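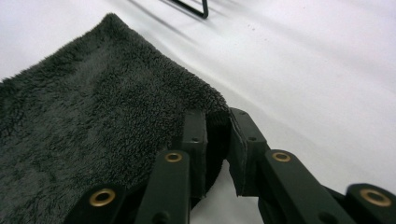 Ticket 771 – Serviette grise qui peluche + panier sans étiquette
Statut : en attente de réponse
Ouvert par : Petronella Fourie
Suivi : Emil Fankhauser, atelier textile Camenzind

Petronella, 9 h 10
Bonjour Emil ! Je t'ouvre un ticket parce que ça commence à m'agacer. Les serviettes Dostov gris anthracite, celles à poils longs, perdent des peluches partout. J'en ai lavé une hier soir à 30, toute seule, sans assouplissant, et ce matin j'avais un tapis de poils gris dans le filtre (je n'exagère presque pas). Les poils se couchent dans tous les sens et j'ai l'impression qu'elle est déjà usée alors qu'elle sort du carton.

Emil, 9 h 45
Salut ! Tu as pris quel essorage ? Et tu l'as secouée avant de la mettre au sec ?

Petronella, 10 h 05
1 200 tours, j'avoue, j'ai laissé le programme d'origine. Secouée, oui, mais mollement. J'ai recommencé avec une deuxième du même carton, à 600 tours : nettement moins de peluches dans le filtre. Je relance la première pareil et je te dis.

Emil, 11 h 30
Parfait. Évite le sèche-linge pour l'instant, laisse-la 48 heures à plat. Et pour les pochettes Darnis, on en est où ? Tu m'avais parlé d'un souci de rangement.

Petronella, 14 h 20
Ah oui, les pochettes ! Alors je voulais les mettre debout dans le panier en fil noir, celui avec les deux grandes boucles à l'arrière, mais elles sont trop souples, elles s'affaissent et glissent vers l'avant. À plat ça tient mieux, sauf que la petite sangle finit toujours par se coincer entre les tiges du fond – trois fois ce matin, et j'ai failli tout arracher. J'ai vidé le panier et je reprends depuis le début sur la planche blanche. 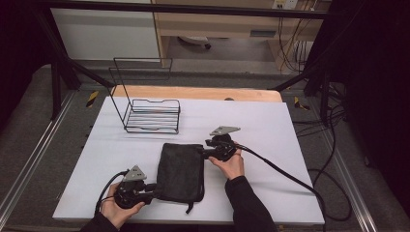 La pochette noire à plat, sangle vers l'avant, avec le panier vide derrière.

Emil, 14 h 50
Essaie de rentrer la sangle sous la pochette avant de la poser. Chez Farside ils font comme ça et ils n'ont plus d'accrochage.

Petronella, 16 h 15
Bon, sangle dessous : ça passe ! J'en ai empilé quatre, la pile penche un peu à gauche mais rien ne se prend dans les tiges. À partir de cinq, celle du dessus se sauve. Je note quatre maximum par panier et je fais l'étiquette demain.
Côté serviette, le deuxième lavage à 600 tours a laissé un peu de gris dans le filtre, beaucoup moins qu'hier. Il m'en reste une à tester, je la lance ce soir. Tu peux laisser le ticket ouvert jusqu'à la fin du séchage ?

Emil, 16 h 40
Oui, je le laisse ouvert. Pour les pochettes, je passe le point en résolu.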